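Kello opens its store cupboard to the public, in a manner of speaking

For immediate release, April

Home storage firm Kello has announced the return of its Corner Amnesty, a service for households that own one corner nobody is allowed to look at. It covers Hirkeck and, for the first time, Bagheri, where corners are understood to be just as bad.

The idea is simple. Customers pick the worst spot in the home and Kello helps them sort it, without sighing. Last year the firm tackled nearly 1000 of them. The usual contents were cardboard boxes, bags of other bags, cleaning things and something large still in its wrapping.

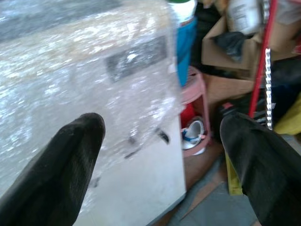
Large wrapped items may stay wrapped. Kello has learned to ask once and then drop the subject. Brooms and mops, on the other hand, are to be given a proper place to stand, as leaning does not count as storage.

Each booking lasts 2 hours and begins at the doorway. The firm's rule is that a person should be able to walk in, turn round and walk out again before anything is put on a shelf. Counters and tabletops come next - they fill up fastest, and mostly with things on their way to the corner.
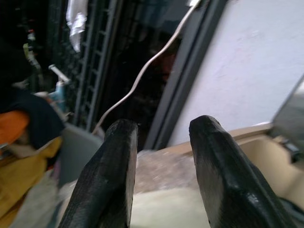

Cardboard is dealt with last. Boxes that might come in handy are kept up to a limit of 2, chosen by the customer, who may take as long as they like within the time booked. Flattened boxes still count as boxes. Kello's partner Firnimon will take the rest away, along with any hangers, buckets and stools the household can bear to part with. 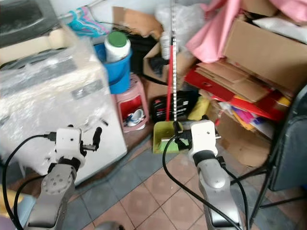 Firnimon said it would gladly take stools in any colour, but asked that people look underneath and inside them first, as it has a shelf of slippers it would like to give back.

Bookings for the Corner Amnesty cost £19 and can be made through Kello's website or at the Hirkeck shop, where the stockroom door will remain closed.

Ends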